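Week 4 handout: Drawing shadows and light

Before anything else, your sketchbooks. I've got the ones you handed in on Monday and they'll be in the tray outside my office from lunchtime. If yours has a yellow slip in it, please come and see me. It's nothing bad, I just couldn't read your notes.

What we did last week

We spent most of the session on form shadow and cast shadow, and I could tell from the drawings that the difference hasn't quite settled for everybody. So, once more. Form shadow is the dark part of the thing itself, the side that faces away from the light. Cast shadow is what the thing throws onto something else, like the table or the wall or another object. Form shadows on round things have soft edges. Cast shadows usually start out crisp close to the object and get fuzzier the farther they travel.

Dehua Wei asked why that happens, and I gave a pretty rushed answer, so let me try again. A lamp isn't a point. It has a width. Right next to the object, the whole lamp is blocked and you get one clean dark edge. Farther out there's a strip where only part of the lamp is blocked, so you get a sort of half-dark. That strip is called the penumbra, and the fully dark part is the umbra. A big window gives you a wide penumbra. A bare bulb across the room gives you hardly any. Try it at home with your hand and a desk lamp, moving your hand up and down over a sheet of paper (do it at night, it works much better!).

White things are hard

I always get a groan when I set a white object for homework, and I understand it. The trouble is that we know the thing is white, so we leave the paper bare and then wonder why the drawing looks flat. Go and look at an egg on a windowsill. Very little of that egg is as bright as your paper. Most of it is gray, and some of it is quite a dark gray, and if there's a red cloth underneath, the bottom of it will be pink.

My own teacher, Grigore Neagu, made us keep a small square of clean paper taped to the corner of the drawing board. Any time you were sure something was pure white, you had to hold the square up next to it and check. I still do this. I feel a bit silly in cafes, but it works. 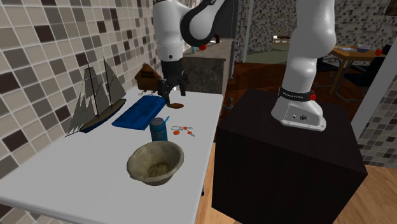 The other half of the problem is gloss. A matte white surface changes slowly from light to dark, and you can shade it in nice even steps. A glossy one does that too, but it also has a reflection sitting on top, and the reflection doesn't follow the same rules. It moves when you move. Shift your stool a little and the highlight slides along the curve, while the form shadow stays right where it was. That's the test, by the way. If it moves with your head, it's reflection. If it stays put, it's light and shade.

So when you draw something shiny, I'd like you to do it in this order:

Block in the big shadow shape first, squinting.
Add the middle grays, still squinting.
Open your eyes and put the highlights in last, with hard edges.

Most of you are doing it backward. You find the highlight first because it's the fun part, draw a careful outline around it, and then the rest of the drawing has to squeeze in around that little shape. Tumelo Motaung did hers in the right order last week and I've pinned it up by the sink – go and have a look at how few grays she used.

Reflected light, and how not to overdo it

Inside a form shadow there's often a slightly lighter patch near the edge, where light has bounced back up from the table. On a pale table it can be quite strong. Beginners either miss it or fall in love with it. If you make it as light as the lit side, the object starts to look like it's made of tin. Keep it darker than anything on the light side, even when your eyes argue with you.

Pencils and paper

You don't need to buy anything new. An HB, a 2B and a 6B will get you through the whole term. A putty eraser is worth having, and please knead it now and then so it doesn't turn into a gray smear. For paper, anything with a little tooth is fine.

Homework

Two drawings, please. One matte white object and one shiny one, both lit from one side only. Give each drawing 60 minutes, and I do mean the whole time. If you finish early, put it down, walk around the kitchen, come back and compare your darkest dark with the real one. I bet you'll go darker.

Reading is chapter 2 of the course pack, plus the page on Chardin's glasses of water if you have time. Mandla Shabalala is giving the short talk next week, and Xiuying Dai has swapped to the one after that.

Bring a lamp if you own a small one. We're short, and the one with the green shade gets far too hot to move.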